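Illov Regimental Rolls – progress report no. 3 to the grant office
14 June 2022
Prepared by Noemi Testa, project lead

Sorry this is a few days late. Short version first, detail under the headings.

Where we are

Officer service records, Illov garrison, 1890 to 1919. Target for the whole grant is 1,349 men. Fully entered and checked as of last Friday: 700. Another 200 entered but not checked. Rest still in boxes or on microfilm at Sakthorpe. So we're behind the plan, which had us past the two-thirds mark by the end of May. Most of the gap is the artillery, see below.

Infantry regiments all done apart from the reserve battalions. Cavalry done. Engineers done, though Seon-mi Hong wants to go back over the promotions of 1916 – the gazette gives one date and the personnel cards another, sometimes by months. For now we enter both and mark the gazette date as primary.
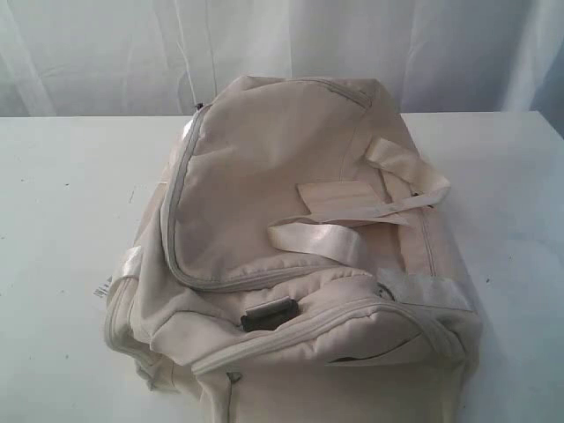 Artillery

Slow. The field artillery was renumbered twice, and the clerks went on using the old numbers for years. A man can be battery commander in the 4th and the 11th on the same day and it's the same battery. Dong-geon Nam has drawn up a concordance of old and new numbers, four pages, now on version six. Works for everything up to the summer of 1915. After that the heavy batteries get split off to the coast at Jumcombe and the paperwork goes with them, or doesn't.

Jumcombe reading room was closed for most of the spring (roof). Open again now, three days a week, two boxes per reader per day. Dayana Giraldo has been going every day she can get a seat. She has found the missing appointment books for the coastal batteries, which we'd written off in report no. 2, so please disregard that paragraph. They cover commanders and adjutants only. Junior officers still a problem.

Spelling of names

We said we'd have one standard form per man. We do, mostly. Where he signed his own name we use that. Where he didn't, we take the earliest card. Variants go in a seperate field and are searchable. Meifang Jiang built the search and it copes with dropped titles and swapped first names. It doesn't cope with the two brothers in the 3rd Foot who have the same initials and the same commission date, those we have linked by hand.

Decorations

Not in the original plan, added at your request in the winter. Going better than I feared. The award lists are printed, so scanning is quick, and about 200 officers now have their decorations attached with date and citation reference. No citations in full – that would need another grant. Wound badges left out for the time being, the lists we have stop halfway through 1917.

Money

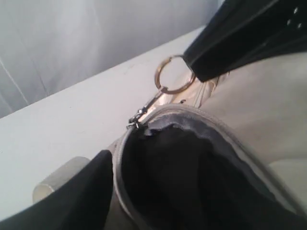

Travel is over, equipment is under. The travel overspend is all Jumcombe: trains, and four nights when the last one didn't run. Equipment is under for the simple reason that the second microfilm scanner hasn't been bought. I'd like to move what's left of that line into travel and reading room fees and forget the scanner. The one we have is fine. Need a yes or no on this before the end of the quarter please. Form is attached, signed by me and by Meifang.

Staff hours as planned. Seon-mi went down to three days a week in May and Dayana took up the other two, so no change to the total.

Problems

Do – the database, for anyone new to these reports – went down twice. First time we lost an afternoon of entries for the train battalions, since retyped. Second time nothing lost. Backups now run nightly and Dong-geon checks them in the morning.

Copyright on the portrait photographs is still not settled. The museum has been written to three times. We're carrying on without portraits and leaving the space for them on each page.

Next period

Finish the field artillery up to the split. Check the entered-but-unchecked batch, two readers per record like before. Start on the reserve battalions if the Sakthorpe boxes arrive when they say they will. Dayana to finish the appointment books, then make a start on the depot staff, who nobody has looked at and who moved around more then you'd expect for men sitting at desks.

Draft of the regimental index goes to your two readers as soon as the artillery numbers are stable. Would rather send it late than send it twice.

Next report in the fall.

Recent items
Progress report no. 2
Progress report no. 1
Note on the old and new battery numbers
How to send us a correction
Sakthorpe boxes: finding list

Contact the project | © Illov Regimental Rolls | Back to top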